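Catalog > Wound Care > Gauze & Swabs > Small sterile swabs 5 x 5 cm

Small sterile gauze swabs, 5 x 5 cm, 12-ply, pouch of 10
Udeck item 3097

I go through more of these little squares than anything else on the shelf, so I figured they deserved a proper page instead of one line in the price list. They're the small size, Fuhrmann ref. 31104-L, ten to a pouch, and the label is in German, English and French (look for "Gauze swabs, sterile" if the word Mullkompressen throws you off!).

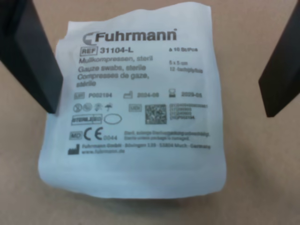
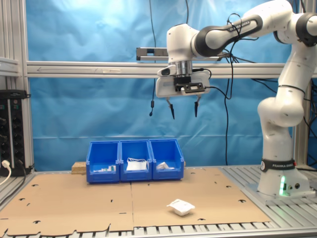

Wendell Doucet wrote to ask if 5 x 5 is too small to be any use, because he'd always bought the big ones and folded them down. Fair question, and I used to do the same thing. For a scraped knuckle or a nick on the shin, though, a big swab folded in four turns into a lump that won't sit flat under tape. The 5 x 5 is two inches, near enough, and it covers most of what happens in my kitchen and workshop. If you've got a proper skinned knee to deal with, get the 10 x 10 and skip these, I'm not going to talk you into the wrong size.

A bit about the ply, which people email me about a lot. 12-ply means twelve layers of gauze folded into each square. You can dab and clean with it without your finger poking through, and it still bends around a thumb. I've sold 8-ply as well and it's fine for wiping, I just end up grabbing two at a time (so much for saving money).

Please remember that sterile goes for the closed pouch. Once it's open, the swabs left inside are ordinary clean swabs and I'd use them as such: wiping around a cut, cleaning tweezers, holding an ice cube on a wasp sting. I keep my opened ones in the Clunditz tin by the sink with a big O on the lid in marker. If you only ever need one or two at a time and they have to be sterile, look at the twin packs further down the catalog.

The lot code and both dates are printed on the pouch itself. The date by the little factory is when it was made, the one by the hourglass is when to stop relying on it. The pouch I have here says 2024-06 and 2029-05, so that's a nice long run for something that mostly lives in a glovebox. Yours may come from another lot, so read your own! Every April I turn out all my kits and check the hourglass dates, and any pouch with a hole or a split in it goes in the opened tin too.

What you get: one pouch, ten swabs, 5 x 5 cm, 12-ply, sterile. No tape, no bandage. For tape I like the narrow Bindedico roll, it tears by hand and it's the same width as my thumb, so I never need the scissors.

Storage: dry, out of the sun, and please not under a water bottle. They fit standing up in the side pocket of the Ashby belt bag, 7 pouches if you're stubborn about it, though then the zipper complains.

Killian Mallet says he puts one in every coat pocket in the house and has yet to regret it. I might copy him.

Stock at the last count: 146 pouches. Single pouches go out in a padded envelope, anything over a handful goes in a box so they don't get squashed. Orders over $59 ship free, and you can mix in whatever you like to get there. If you need a particular expiry date for a club or a work kit, put it in the order notes and I'll dig through the shelf for you.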